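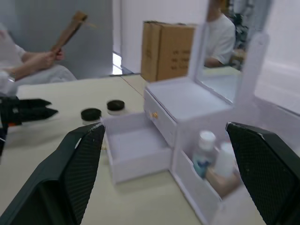

Map mods: the Skyrme update, again

The third version of the Skyrme map for Dellon is out, and the download page promises "a fully rebuilt eastern road network." I've heard that before. Version two promised the same thing in November, and what we got was a new gas station and a bridge you couldn't drive a trailer over.

So I spent Wednesday evening on it with a clean profile and no other mods loaded. The coast road is better, I'll give it that. The curves have proper banking now and the guardrails line up with the edge of the pavement. Past the ferry terminal it goes downhill. Two of the new side roads end in grass with no barrier and no sign, and the GPS still sends you down both of them.

Gwawr Morris, who builds the map, says 3134 road segments were redone. Maybe so. I'd trade most of them for a working junction at the quarry, where AI traffic stops dead and stays stopped until you reload.

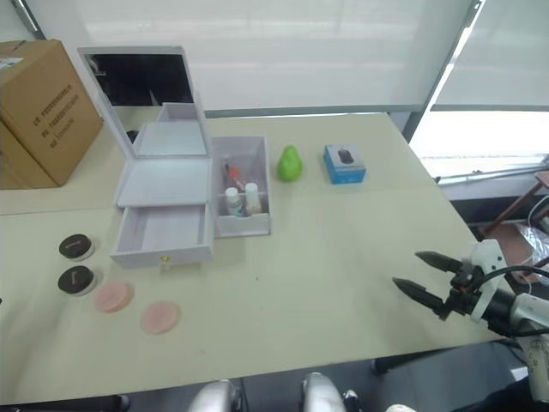 White organizer with its mirror up and the drawer open, next to the storage tray.

The readme also says frame rates are "much improved." On my machine they went up in the forest and down in the harbor, so I asked around. Eleri Harries saw no change at all. Zahira Ginting got a decent bump, but she also swapped her graphics card last month, and I wouldn't hang a claim on that. If a modder has before and after numbers, put them in the readme. If not, leave the line out.

Compatibility is the bigger worry. Skyrme now wants the Jilum traffic pack, which wasn't needed before, and the two load in an order the mod manager doesn't pick by itself. Put Jilum below Skyrme or you'll crash at the first toll booth. This is on page 25 of the forum thread. It should be in the first post.

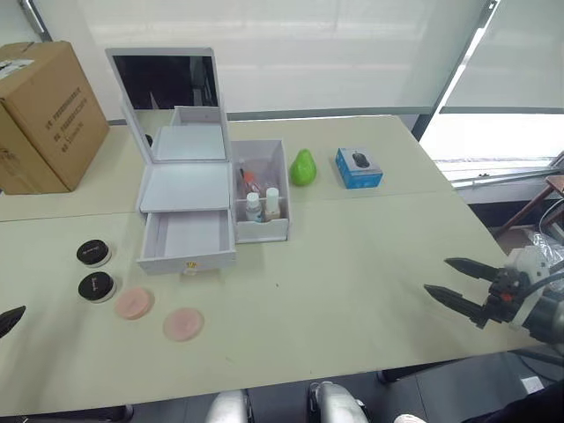
The organizer again, drawer pulled forward, with a cardboard box at far left.

Old saves: the page says they carry over. Mine did, minus a garage and a parked trailer. Arwel Bevan lost three delivery jobs and got them back only by rolling to the previous version – so make a copy of your profile folder first, whatever the page says.

A hotfix is supposed to be coming "soon." I'm staying on the old version until somebody drives through the quarry and out the other side. If you've done it, write in and tell me which truck and which load order you used.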